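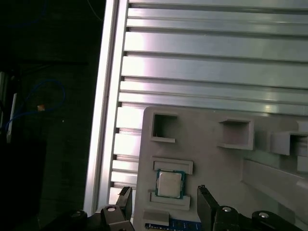

Gevon Cumura demonstration kit: long-term review
Posted Mon 17 August
Filed under: Bench gear, Data collection

The Cumura kit is sold with the line "from unboxing to training data in an afternoon." I have had one on the bench in Hullosville all summer, and I would like to know whose afternoon they had in mind. We got to usable data in the second week. Some of that was our own doing, and I'll say where, but a good part of it was the kit.

What you get: a handheld leader with a trigger for the gripper, a small camera for the wrist, a mounting bracket, a foot pedal to start and stop episodes, and a license for the recording software. You supply the arm, the gripper, the computer and the task. Our task is placing a CPU. The chip goes between two retaining brackets in a light gray plastic tray, and the policy has to learn to get two fingers on either side of it without scraping the edges. I picked it because it is small and fussy, and because I was tired of reviews where somebody collects examples of a sponge being put in a bowl. Everything looks good at sponge scale.

Setup

The bracket fits. I mention this because the last kit I tried came with one that didn't. Calibration took most of a day. The software asks you to move the arm through a set of poses and then gives you a green check mark with no number next to it. I don't trust check marks. When I dug into the log there was an error value in there, a perfectly decent one, and I can't see why it is hidden from the person who has to decide whether to go on.

The manual covers latency in one paragraph and tells you it is "not noticeable." I noticed it. On a big reaching motion it doesn't matter, but in the last bit of travel toward a chip you end up pausing, waiting for the arm to catch up, then nudging. Those pauses go straight into the recording. Train on them and you get a robot that hesitates in the same spots its teacher did. Our first 50 episodes were full of this and I threw all of them out.

There is a smoothing setting that helps. It is off by default and sits in a menu called Display.

The wrist camera

This is the part the marketing leans on, so I spent the most time with it. Resolution is fine. I can see the gold along the edge of the chip if I look hard, and both fingertips are always in view, so you can judge the gap on each side during the approach. For this kind of work that counts for a lot, and it is the main reason I didn't send the kit back.

Exposure is another matter. Our tray is mounted against a panel of aluminum extrusion, and the camera does not like it one bit. The ribs go whitish with a pink cast, and much of what is off to the left of the panel drops away into near black. Gevon's support told me the automatic setting was "tuned for typical industrial surfaces." If aluminum extrusion isn't a typical industrial surface then I have been in the wrong shops for my whole working life.
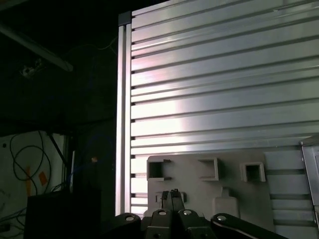
Wrist view with the fingers closed, tips just below the slot. Note the glare on the panel and how little is left of the bench behind it.

Does the dark side matter? I went back and forth. The task is all on the plate, so you could say the model has no need to see the cabinet or the cables. Fine, but a learning system doesn't know what you consider background. If that region flickers between black and slightly less black every time the arm tilts, it is one more thing that changes along with the motion, and I'd rather not hand it a free clue. We locked the exposure by hand, and after that the episodes looked more alike from one to the next. The picture still isn't pretty. You have to lock it again after every restart since the setting isn't saved.

I would also have liked a wider choice of mounting angles. The gripper linkages and their screws take up the bottom of the view at all times, and with the fingers together they cover part of the chip slot as well. The bracket has two positions and the other one is worse.

Recording

The foot pedal is the best thing in the box. Press to start, press to stop, hold to mark the take as bad. I have used keyboards, voice commands and a second person with a mouse, and the pedal beats them all. It is a cheap pedal and it squeaks.

The software is less of a success. It has an "automatic quality score" that is supposed to sort good demonstrations from bad ones. I tested it by doing a few takes badly on purpose: coming in crooked, closing early, letting go of the chip too high. The crooked ones got flagged. The rest scored higher than my careful takes, and as far as I can tell that is because they were faster. So the score likes speed. Anyone who filters on it without watching the footage will be building a collection of confident mistakes.

We watched the footage. It took 34 hours to record and review 1000 episodes, and the reviewing was the larger part. Nothing on the product page prepares you for that. I don't hold it against Gevon alone, every vendor in this business talks about hours of collection and stays quiet about hours of looking.

Export works. Time stamps between the joint data and the video lined up in every file I checked, except for 7 episodes recorded right after the computer woke from sleep. I deleted those and turned sleep off.

About the variety claim

The page says the kit "encourages diverse data." There is a pop-up that says "Try a new start position!" every so often. That's it. You can dismiss it and go on recording the same motion until your arm gives out, and the counter will go up all the same. The first batch I kept was just this: lots of episodes, nearly all with the same approach from the same height, because once a motion feels good in the hand you repeat it. A policy trained on it did fine when started from that height and went looking for the chip in the wrong place otherwise. I blame myself for the batch. I blame the software for showing me a rising number and a progress bar as if the number were the point.

After that I wrote my start positions on an index card and worked down it. An index card did more for the data than the pop-up.

Against the Ó Súilleabháin leader

I had the Ó Súilleabháin leader arm on the same bench in spring. It is bigger, heavier and ugly, and it wants its own clamp and its own power. It also has less lag, and because it has joints like the arm it drives, you feel it when you are about to push into a corner. The Cumura handle gives you nothing back. With a chip between two brackets I missed that feeling often. On the other hand, new people pick up the Cumura in minutes and were worn out by the Ó Súilleabháin before lunch. It also ships without a camera, so add that to the price before comparing.

For placing small parts I would take the Ó Súilleabháin and put the Cumura's pedal under the desk. For pick and place of anything you can grab with a loose grip, the Cumura is easier to live with.

Should you buy it

If you already have somebody who will lock the exposure, ignore the quality score and sit through the video, it is a decent kit at a price that is a bit too high. If you are buying it because you believe the afternoon line, wait. Gevon says an update in September will save camera settings between sessions and show the calibration error. I have heard September from them before, about the smoothing menu, which is still under Display.

Liked: pedal, fingertip view, clean exports
Didn't like: lag close to the part, auto exposure on bare metal, quality score, settings that don't stick
Still using it: yes, three days a week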